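马桶一直流水怎么办：自己换进水阀和止水皮的完整步骤

更新于 8/25/19

半夜听见马桶自己"嘶"一声补水，大多数人的反应是翻个身继续睡。我也是这样睡了两个多月，直到收到水费单。单子上的数字是946，我盯着它看了半天，还以为家里偷偷养了一池锦鲤。

所以这篇讲的是怎样把一个漏水的水箱修好。难度不高，脏的程度也比你想象的低，水箱里的水在进马桶之前是自来水，请自行做好心理建设。

先判断漏在哪里

往水箱里滴几滴食用色素，别冲水，去看一集电视剧。回来时如果马桶里的水变了色，漏的就是底部的止水皮。如果颜色没变，水却从溢流管口不停往下淌，那是进水阀关不严，或者浮子调得太高。两样同时坏的情况也有，我家就是，它们大概商量好的。

色素用深一点的。我第一次用了柠檬黄，效果请自行想象。

要准备的东西

活动扳手一把，旧毛巾两条，小桶一个，海绵一块，新的进水阀和止水皮各一个。我买的是Prarent的通用进水阀，高度可调，配Flisetti的2寸止水皮。买之前先量排水口，2寸和3寸的外包装长得几乎一样，店员也不会拦着你买错。两件加起来42块，比我请师傅上门的报价便宜得多。那位师傅报的是500，不含配件，电话里还叹了口气。
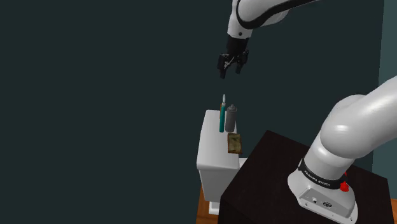
图一：深蓝绿色墙面前的白色机械臂，腕部下方装着黑色两指夹爪

第一步：关水

角阀在马桶后面靠墙的位置，顺时针拧到底。老房子的角阀可能好多年没人碰过，拧不动时不要上大力，滴一点润滑油，等十分钟再试。硬拧的后果是角阀断在墙里，那时你要看的就是另一篇教程了，而且你会站在水里看。

关好以后按冲水，按住不放，让水箱尽量排空。剩下的一点用海绵吸出来，拧进小桶。这一步很多教程一句话带过，实际上要弯腰吸上好一阵子。

第二步：拆旧的进水阀

先把毛巾铺在水箱下面的地上。拧开软管与进水阀相接的螺母，软管里会流出一点水，毛巾就是干这个用的。再拧水箱底部那颗大塑料螺母，一只手在里面扶住阀体，另一只手在外面转。方向是从下往上看的逆时针，趴在地上时人的方向感会变得很差，拧之前在脑子里多转一圈。

旧阀取出来后，把孔周围的水垢擦干净。白醋就行，不必买专用清洁剂。我家那圈水垢很有年代感，刮下来的时候居然有点舍不得。

第三步：装新的进水阀

把橡胶垫套在阀体上，锥面朝下，从水箱里面穿过孔去，外面上螺母。用手拧紧，再用扳手加四分之一圈，到此为止。水箱是陶瓷的，塑料螺母是塑料的，你要是力气用得太足，总得有一个先认输。

接着调高度。Prarent这款是转动阀体下半截来伸缩，顶部要高过溢流管，水位线则要低过管口两厘米左右。补水用的细软管夹在溢流管口上，别直接塞进管子深处，塞进去会发生虹吸，水又开始悄悄地流，你又会收到一张有意思的水费单。

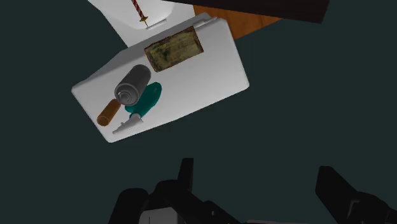
常见问题 / 水箱盖与扳手

水箱盖该放哪里？

放在地上，垫毛巾，靠墙角平放。不要立着，不要搁在洗手台边，更不要搁在马桶圈上。盖子单独很难配，同一个牌子隔几年换一次尺寸，我为此在Nerkstead建材市场转过整整一个下午，带回来的是一盆绿萝。

扳手按下去没反应？

多半是链条脱钩，或者松得太厉害。打开盖子看一眼，把链条挂回扳手杆上，留一点余量，提起来时止水皮能完全翻开就对了。太紧更糟，止水皮会一直被吊着合不拢，水就一直漏。

扳手的固定螺母怎么越拧越松？

许多冲水扳手的螺母是反牙，要逆时针才拧紧。设计它的人自有道理，按扳手时的受力方向不会把它带松。我只是希望他能在包装上写一句。

换止水皮

把旧的止水皮从溢流管两侧的小耳朵上摘下来，摘的时候戴手套，老化的橡胶会把手染黑，洗三天。用手指沿着排水口摸一圈，有毛刺或者水垢就用百洁布轻轻擦掉，别用砂纸。新的止水皮装上去，挂好链条，用手压几下，确认它每次都落在正中间。

有的止水皮带一个可以转的刻度盘，数字越大，冲水量越大。说明书建议从中间开始试。我从最小开始，想省水，结果每次要冲两遍，这笔账算下来颇为可疑。

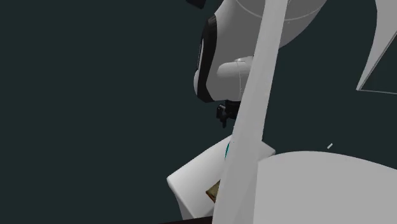
装完以后先别急着收工具。角阀开一半，让水慢慢进，一边进一边用干纸巾擦水箱底部的螺母和软管接头，纸巾湿了就再紧一点点。水位到了，进水阀应该自己安静下来。它要是还在嘶嘶叫，把浮子往下调一格，等它再停。

然后冲几次水，每次都等水箱补满，再看一眼溢流管口。没问题的话把角阀全开，盖上盖子，重新做一遍色素测试，这次请用蓝色。

如果换完还漏，检查排水阀座本身有没有裂。裂了就得拆整个水箱，要换底部的大密封圈和两颗固定螺栓。我在Hashmi的配件目录里见过整套的，螺栓记得挑黄铜的，铁的泡上几年会锈得跟水箱长在一起。这部分我还没亲手做过，打算等到November以后有空再写，前提是我家的水箱愿意配合，裂一次给我看看。

旧零件可以先留几天再扔。我的旧进水阀现在还在阳台上，家里人问过它两次。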